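Last touched in October, when the hire desk moved to the other end of the building and half of these answers stopped being right.

# Tool library: questions we get asked

## Joining

**Do I have to live in Rusmont to join?**

No. You have to be able to get to Rusmont, which on a Saturday, with the bridge down to one lane, is the harder test. We have members as far out as Skindach and they return things more punctually than the people across the road.

**What does it cost?**

Membership is $20 a year for a household. A household is whoever eats at the same table. We once had a share house put down eleven names and a dog, and we let it through, but the dog can't sign for power tools.

**Is there a deposit?**

Only on the big items: the floor sander, the wood chipper and the Lodhi pressure washer. It's $300, held on your card and released when the thing comes home in the state it left. Ordinary wear is fine. Paint in the motor housing is a conversation.

**Can I join and borrow on the same day?**

Yes, if you bring photo ID and something with your address on it. A rates notice, a phone bill, a letter from the dentist. A parcel label will not do, although people do try.

## Borrowing

**How long can I keep something?**

Two weeks, renewable once by email. If someone else has booked it, you can't renew, and telling us you're "nearly finished the deck" won't shift the booking. Everyone is nearly finished the deck.

**How many items at once?**

There's no fixed limit for hand tools. For anything with a plug or a battery it's 2.

**Do you supply consumables?**

No sandpaper, saw blades, drill bits under 3 mm, whipper snipper line or fuel. The hardware shop on Jestano Street sells all of it and closes earlier than you think.

**The catalogue says you have 243 items. Why can't I find a ladder?**

Because it's spring, and everyone in the district has looked up at their gutters at the same moment. Put your name on the waitlist. Ladders come back in a rush once the first decent storm has made the job pointless.

**Can I lend it to my brother-in-law?**

You can, but it's still on your card. Think about your brother-in-law for a minute before you decide.

## Returning

**When can I drop things back?**

Wednesday from 4 pm to 7 pm, and Saturday mornings. Please don't leave tools on the step. We lost a very good mitre saw to the step.

**How clean is clean?**

Garden tools: no dirt you could plant something in. Cement gear: washed on the day, while it still washes. Electrical gear: wiped down, cord coiled loosely and never wound tight around the body. Batteries go back on the counter, separate from the tool, so we can put them on charge.

**What if I break it?**

Tell us. Most faults are a switch, a fuse or a worn brush, and Arsalan Niazi fixes those on the bench for the price of the part. The expensive ones are those that come back silently, get lent out again, and fail halfway through somebody's kitchen floor.

**What are the late fees?**

A dollar a day per item, capped at what the item's worth. One member did reach the cap on a spirit level. He now owns a spirit level.

**Where do returns go?**

On the counter if it's staffed. Anything with a cord gets tested and tagged before it can go out again, so don't ask to take it straight off the pile, even if you can see it from where you're standing.
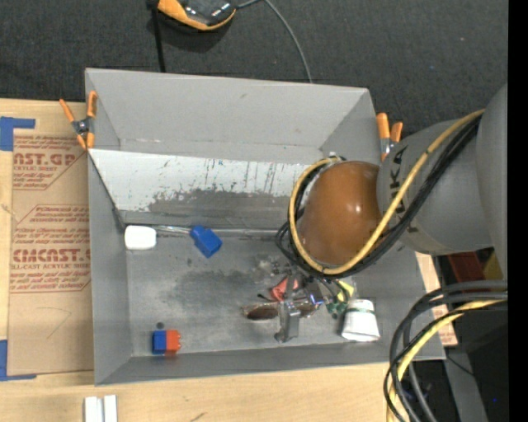 Rafia Bugti writes: Could you add a line on overnight bookings for the floor sander? I was told Friday night counted as part of the weekend rate, then charged for an extra day when I brought it back. Happy to pay it, I'd just like to know which one is the rule before I start on the hallway.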